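Gripper Two Gets a Spring Cleaning

I promised a post on how I look after the handheld grippers, and then June showed up and I still hadn't written it. So let's go. Get a coffee first, I tend to ramble on this one.

We have two of them at the Bridmont space, both light gray, both from Truton, and I'm the one who keeps them running. If you've never used a handheld gripper, think of a big pair of plastic tongs with a camera on it. You carry it, you pick things up with it, and the camera records what your hand would have done so an arm can learn it later. They're tough little things, but they get carried around all day and dropped on tables, and they drift.

Gripper one is easy. Gripper two is my problem child. It came to us with a squeak in the slide, and I've had it open more times than I'd like to admit (the screws on the left shell are on their third set of heads).

My rule is a full service every 3000 cycles, a cycle being one close and one open. There's a counter in the logging software, and when I plugged gripper two in last time it was already 714 over. Oops! I'd been hearing a faint scratchy noise for a while and telling myself it was the chair.

First job is always the shell. Off it comes, and I wipe out whatever has collected inside, mostly cardboard dust and the odd hair. Then the slide gets a dry cloth, a tiny bit of grease, and ten slow strokes by hand before I even think about closing it up again. If it feels gritty on stroke three, I wipe it all off and start over. This time it took me two rounds. I also found a crumb of something in the spring pocket that I'm choosing to call packaging.

Next comes the rubber. I wash it with plain soapy water and let it dry overnight. I used to use alcohol, until a batch from Fellthorpe went shiny and hard on me and couldn't hold a pencil. Lesson learned – soap only. While it's drying I check the screws under it, and I put a dab of paint across each head so I can see later if one has turned.

Then the markers. These are the little black-and-white squares that tell the software how far open the gripper is, and they matter way more than they look like they should. A corner that has lifted even slightly will throw the width reading off, and you won't notice until somebody's recording shows a gripper closing on thin air. I press each corner down with a thumbnail, and if it pops back up I peel the whole thing and print a new one. Matte paper, please! Glossy catches every ceiling light we own.

Last is the camera check. I do it out at the long table with people walking around, with the lights on, the way it's going to be used. I look for smears on the lens, I look for the marker staying sharp, and I look for glare on the shell. Gripper two still shines more than I'd like, and I'm thinking of trying some matte wrap from Bodin on it.
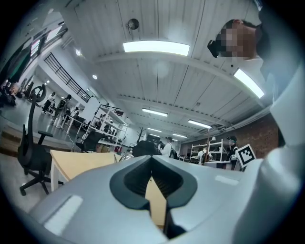

The camera check at the table, with a marker to the right of the notch.

Once I'm happy with the view I open and close it slowly while watching the width number on the laptop. It should go to the same value every time it's shut. If it wanders, I go back to the markers before I touch anything else, and nine times out of ten I don't have to go further than that.

The squeak is gone, by the way. I give it a month. If anybody out there has found a grease that stays put in these slides and doesn't creep out onto the rubber, please leave me a comment, I'm on my second brand and I don't love it.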